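3.2 Demonstrations by remote control
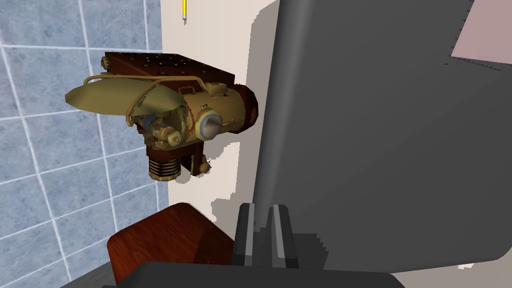 Figure 4. Simulated workspace from the gripper's side, with the brass device at left, a wooden block in the lower left and the two fingers at the bottom.

All demonstrations in this section were given by a person steering the simulated arm from a desk. The operator holds a hand controller, Torna passes its motion to the gripper, and the gripper does something close to what was meant. We recorded 2,111 attempts in this way, of which 82 were thrown out before training because the operator had wandered off the task, usually to see what would happen.

The workspaces are put together by Irska, which draws walls, surfaces and objects from a shared library without any concern for taste. Figure 4 is a fair sample. A brass-and-mahogany contraption with a fin, a cylinder and a good many gears has been given a place against a cream wall, next to a tiled one that would suit a bathroom. The task in this family is to take hold of the wooden block. The contraption has no part in it, and we kept such objects in the library on purpose — a policy that has only ever met a bare table tends to be badly surprised by its first teapot.

Operators saw the same view that the policy is later given. This was unpopular. Large objects close to the viewpoint can take up much of the picture, as the dark grey one does on the right of Figure 4, and the operator then has to work with whatever is left. An early version offered a second, free-moving view, and the demonstrations made with it were smoother and quicker. They were also of little use for training, as they relied on things the policy would never see. We took the second view away in April and accepted the complaints, most of which came from Gualtiero Marras, who had asked for it in the first place.

Each attempt was limited to 30 seconds. The operator could pause but could not rewind, so hesitations and second tries remain in the data. We did not smooth them out. Van Rooij, the baseline we compare against in Section 5, trims every pause before training, and its gripper approaches objects with a confidence that its results do not always support.

Shading is kept coarse to hold the display at a usable speed, and shadows have stepped edges as a result. Operators stopped mentioning this after their first session. Whether the policy minds is a separate matter, and we return to it in Section 6, where the same demonstrations are replayed with the finer renderer in Hidov and the policy is trained again from scratch for 4,000 steps.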